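手のかたち

二月。共同工房の暖房は夜九時に切れる。切れてからが本番、みたいなところがある。

とにかく時間がなかった。Oltikの部屋を借りられるのは月末まで。机ひとつ、棚二段、電源二口。月末を過ぎたら隣の革細工の人が使うことになっていて、その人はもう革の端切れを棚の下に置きはじめている。気が早い。いや、こっちが遅いのか。

作っているのは手だ。人間の手じゃなくて、持って使う手。柄を握って、先っぽのリンクが開いて閉じて、ものをつかむ。名前はフラレント。Flarentと書く。つけたのはリズワン・ギラニで、意味を聞いたら「ない」と言った。響きだけ。でもラベルはもう刷ってあった。

「意味のない名前のほうが長持ちするんだよ」

そうかなあ。

リズワンは速い。考えるのも食べるのも速い。設計図は頭にあるらしく、紙には半分しか出てこない。残りの半分はわたしが削りながら聞き出す。穴の位置は。そこ。そこってどこ。だからそこ。で、間違える。間違えた板が壁ぎわに積んである。

最初の腕は曲がった。二回目の腕は穴が寄りすぎて割れた。三回目でやっと、かたちになった。黒く塗った。リズワンは塗るのは最後でいいと言ったけど、わたしは先に塗りたかった。塗ると急に本物に見える。気持ちの問題は大事。

軸に入れる真鍮のハトメは、クアウトレという部品屋から買った。坂の上の、看板のCuautleの最後のeが落ちかけている店。店主は老眼鏡を二本首から下げていて、片方で伝票を読み、もう片方で客の顔を見る。

「何に使うの」
「手です」
「手か」

それ以上聞かれなかった。小さな紙袋に入れてくれた。帰り道、ポケットの中でずっと鳴っていた。

問題はバネだった。

バネが強いと、握るほうが疲れる。弱いと、つかんだものが落ちる。リズワンの計算では6ニュートンでちょうどいい。やってみると全然ちょうどよくない。落ちる。ねじ回しを落とす。消しゴムを落とす。わたしの家の鍵を落とす。鍵は机の裏に入って、取り出すのに定規とテープを使った。そのときリズワンが言った。

「それ、その定規。それが手だよ」
「いや定規だよ」
「届かないところに届いてる」

こういうことを夜中の一時に言う。わたしは返事をしなかった。指が冷たかったし、鍵の先に埃がついていた。

で、なんで手を作っているのか。

ストルトソープに持っていくため。Stoltthorpe。海沿いの町の古い倉庫で、年に一度、自作の道具を持ち寄る会がある。出場枠は100。申し込みは通った。番号は13。リズワンは喜んだ。わたしは十三番の札をもらっても、つかめない手を持っていくのは嫌だった。

課題はひとつしかない。机の上に置かれた品物を、自分の作った道具で取って、隣の箱に入れる。何が置かれるかは当日までわからない。去年は卵だったらしい。おととしは濡れた石鹸。その前は誰も覚えていない。

「卵ならいける」とリズワン。
「卵がいちばん無理でしょ」
「卵はかたいよ。かたいものはいける」

じゃあ何が駄目なのか、と聞いた。リズワンはしばらく黙って、それから棚のおやつを指さした。

袋。

袋が駄目だった。薄くて、滑って、つかむと逃げる。中身が寄る。端を挟むと端だけ上がって、残りが机にくっついている。真ん中を押さえると今度は押しつぶす。かたくもやわらかくもない。持ったところだけ持てて、ほかは知らん顔をしている。リズワンはそれを「袋は正直だ」と言い、わたしは「袋は嫌いだ」と言った。

それから毎晩、袋だった。

バネを換えた。駄目。先にゴムを貼った。ちょっといい。ゴムを厚くした。駄目。ゴムをはがした。リズワンが爪ではがして、爪を割った。絆創膏を貼ってまた握った。

記録はノートにつけた。わたしの字が汚いので、あとで読むと「袋、逃げる」が「袋、逃ける」になっている。何日か続けてそう書いてあった。袋、逃ける。袋、逃ける。袋、すこし逃けない。

すこし逃けない、の日に何をしたのかが書いていない。いちばん書いておくべきところが。リズワンに見せたら笑って、それから笑うのをやめて、ふたりで思い出そうとした。

「ゴム?」
「ゴムはその前の日」
「角度?」
「角度は触ってない」
「じゃあ誰が持ってた?」

わたしだった。

握りかたが違うのだった。リズワンは速い。ばっと行って、ばっと閉じる。わたしは遅い。寄せて、当てて、待ってから閉じる。待っているあいだに袋のほうがちょっと沈む。中身が落ち着く。そこで閉じると、逃げない。

計算じゃなかった。リズワンはそれが気に入らないようで、口をとがらせて図面の裏に線を引いていた。遅さを機械の側に入れたい、と言う。誰が握っても遅くなるように。油を詰めた小さい筒をつける。そうすれば速く握っても、先はゆっくり閉じる。

「あと何日」
「聞くな」

筒は小さすぎて漏れた。机が油くさくなった。隣の革細工の人が、いい匂いだと言った。革の人にはいい匂いらしい。次の筒は漏れなかったけど、今度は遅すぎた。閉じるまでに鼻歌が一曲終わる。リズワンは本当に歌った。最後まで歌った。知らない国の歌で、途中に手拍子が入るのだけど、片手がふさがっているから膝をたたいた。

「お母さんの歌?」
「いや、洗剤の広告」

電車賃の話もした。ストルトソープまでは遠い。わたしの財布にはそのとき195円しかなくて、見せたらリズワンが自分の財布も出した。レシートしか入っていなかった。真鍮のハトメのレシート。ふたりでしばらくそれを見た。

結局、革細工の人が貸してくれた。棚を早く空けてくれるなら、という条件つきで。ありがたいのか追い出されたのかわからない。両方だと思う。借用書を書こうとしたら、革の端切れに書けと言われた。ペンが滑って、わたしの名前がまた読めない字になった。

出発の前の夜に、筒を外した。

外したのはリズワンだった。わたしは反対した。せっかく漏れなくなったのに。せっかく名前のラベルも貼ったのに。リズワンは六角レンチをくわえたまま首を振った。くわえたまま何か言ったけど、聞き取れなかった。レンチを取ってもう一度言った。

「おまえが持てばいい」
「え」
「筒の代わり。おまえが遅いから」

褒められたのか、と聞いたら、設計変更だ、と言われた。

そんなの機械じゃない、と思った。誰が使っても同じになるのが道具じゃないの。そう言ったら、リズワンは自分の鉛筆を見せた。噛んだ跡だらけの鉛筆。これはおれにしか使えない、と言う。いや使えるでしょ。使いたいか? 使いたくはない。ほら。

ほら、じゃない。でも時間がなかった。

机を片づけて、椅子を引いて、おやつの袋をひとつ置いた。棚にあったやつ。橙がかった赤い中身が透けて見える、漢字の袋。リズワンが坂の下の店で買ってくるもので、辛い。すごく辛い。練習のあとに開けるのがいつのまにか決まりになっていて、だからつかめない夜は食べられないのだった。

息を吐いた。寄せる。当てる。

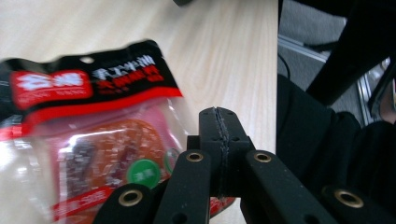
フラレントの先と、袋。出発前夜、Oltikの机で。

待った。

リズワンが何も言わないのがわかった。普段なら「今」と言う。今、今、今、と三回は言う。言わなかった。隣の部屋で革をたたく音がして、それも止んで、外をトラックが通った。机がすこし震えた。袋の中で何かがずれて、落ち着いた。

閉じた。

手に来た感じは、うまく書けない。柄のほうに、くっと重みが移ってくる。自分の指じゃないのに、指の腹で触ったような気がする。定規で鍵を引き寄せたときと似ていた。届かないところに届いてる。言わなかったけど。

持ち上げた。上がった。隣の箱の上まで行って、箱の上で手が震えて、落とした。落ちたのは箱の中だった。

「入った」
「落ちたんだよ」
「入った。課題は入れることだ」

リズワンはもう袋を開けていた。速い。わたしがフラレントを机に置くより先に、ひとくち食べて咳をしていた。水、と言うので水を渡した。それからわたしも食べて、咳をした。舌が痛くて、ふたりとも少し泣いていた。辛いからだ。

もう一回やろう、と言ったのはわたしのほうだった。

袋は開けてしまったから、べつのものにした。リズワンの絆創膏の箱。これは簡単。消しゴム。簡単。鍵。落とした。また机の裏に入った。

「定規」
「はい」

テープが残り少なかった。先にちょっとだけ巻いて、腹ばいになって、腕を伸ばす。床が冷たい。机の裏は暗くて、鍵がどこにあるのかわからない。上からリズワンが、もっと右、と言う。見えてないくせに。もっと右。ゆっくり。

始発まで五時間。荷造りはまだ。ラベルは筒といっしょに外してしまったから、刷りなおさないといけない。クアウトレの紙袋があったから、あれを切って書こうと思った。字はリズワンに頼む。わたしが書くと、また違う名前になる。

「触った?」
「触った、たぶん」
「じゃあ待て」

待った。鍵はまだ動かない。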